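**Ticket 3459 - Stenotero 3000 keeps dropping off grid, isolation warning in the mornings**

Opened by: Levente Sárközi
Status: open, waiting on installer

Hi all, me again. I'm keeping everything in one place this time because the last ticket got split in two and we both lost track.

So, the inverter is the 3000, wall mounted in the garage, two strings on the roof (east and west). It's been up since July and ran without a hiccup until the weather turned. Now it starts up, sits there for four minutes or so, shows the isolation warning and goes back to standby. By late morning it's usually fine and I get a normal afternoon out of it. Very annoying, as the east roof does its best work early on!
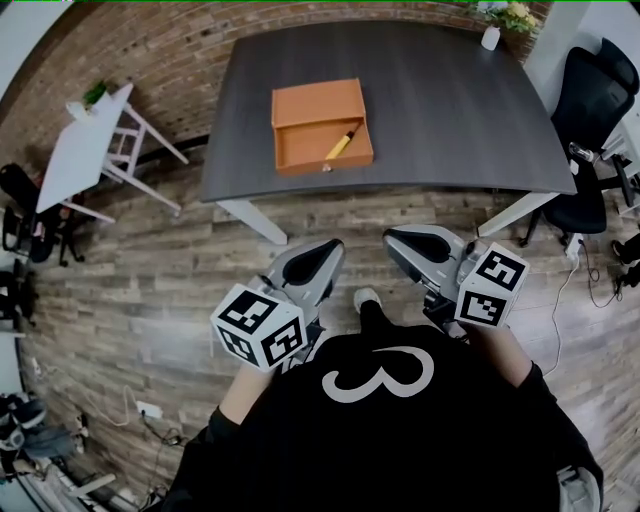

What I've tried so far:

- Switched it off at the AC side, then DC, left it for 40 minutes, back on in the order the manual says. Same warning next morning.
- Updated the firmware through the Flendari app. It took two goes, the first one stuck near the end and I had to restart my router.
- Checked the display against the app. They agree, so I don't think it's a logging fault.

Mariann Bodnár on your phone line asked me to run with one string at a time. I did the west string on its own first and got no warning at all, two mornings running. Then east on its own, and there it was again before I'd finished my tea. I waited for the lights to go out before touching the DC switch each time, as she told me to (twice!).

**Update, 26 November 2018**

Erzsébet Kerekes replied and thinks it's damp getting into a connector on the east side, which would fit with it clearing up once the sun's been on the roof. She wants insulation readings for both strings, taken early. I'm not going up a ladder in this, so I've rung Salstead, who did the original install, and they're sending somebody with a tester. 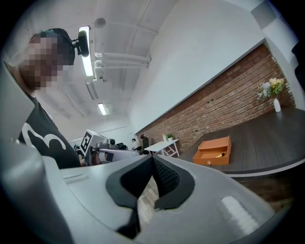 Two things I'd still like an answer to, please. Can I leave the west string running by itself until they come, or does the inverter mind having one input empty for days on end? And if it is a connector, is that your warranty or theirs? The paperwork says Juntunen for the cables and plugs - I've no idea who to ring about those.

I've attached the event log from the app again. The clock on it is an hour out, I never changed it back.

Levente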